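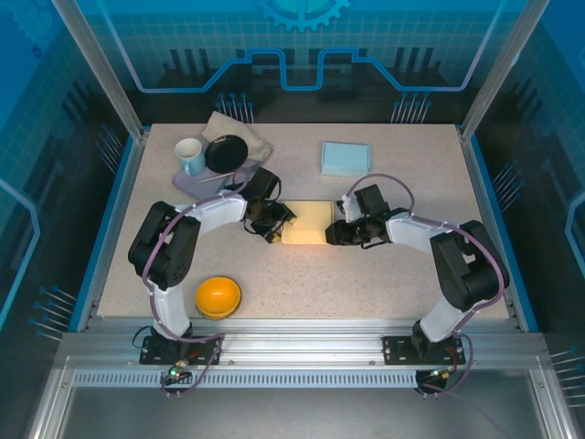 Votgate to replace water main beneath Clekton Road, Flokley

Votgate Water will begin replacing the cast iron main beneath Clekton Road, Flokley, in April. The work covers 319 metres of pipe between the Zepeda Lane junction and the pumping station and is expected to take about 60 working days.

The existing main will be taken out of use in 4 sections. Each section will be relined with polyethylene pipe, pressure tested and disinfected before it is returned to supply. Service pipes will be transferred to the new main as each section is completed.

Customers will receive written notice before any planned interruption. Temporary traffic lights will operate at the Zepeda Lane junction, and parking bays on the north side of Clekton Road will be suspended. Access for residents and emergency vehicles will be kept at all times.

Harriet Wojcik, network engineer at Votgate Water, said: "Pressure on this length has fallen at peak times. The smaller bore of the new pipe is offset by its smoother wall and a higher working pressure."

Plans can be viewed at Flokley Library from Friday.

Media contact: Emiliano Pacheco, Votgate Water press office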